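Irkbridge Sorting Room: Progress Report to Plereo, January

Work this month covered the baskets and the room itself. We have now ordered 115 baskets from Rodusier and checked over 17 of them against the sample.

1. Baskets
The orange woven type stays as our standard. It has a thick twisted rim and rounded corners, and the open weave near the sides lets staff see when it needs emptying.
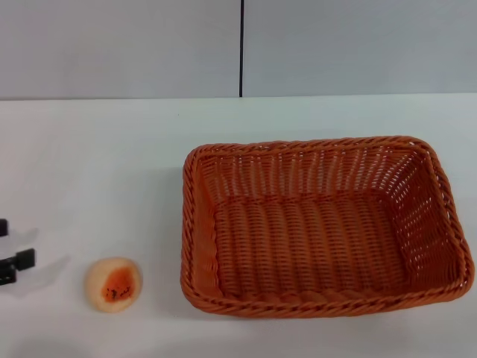 2. Surfaces
The white table is in use. Pale gray surfaces were kept plain, with no hooks or labels. We have started a list of thin dark lines like this one, to be checked for gaps before spring.

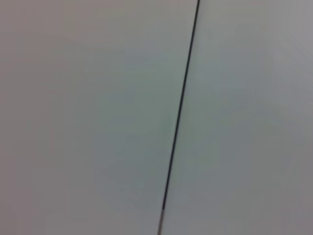 3. Spending and next steps
Spending to date is $3,281. Four more tables are due from Sung next month.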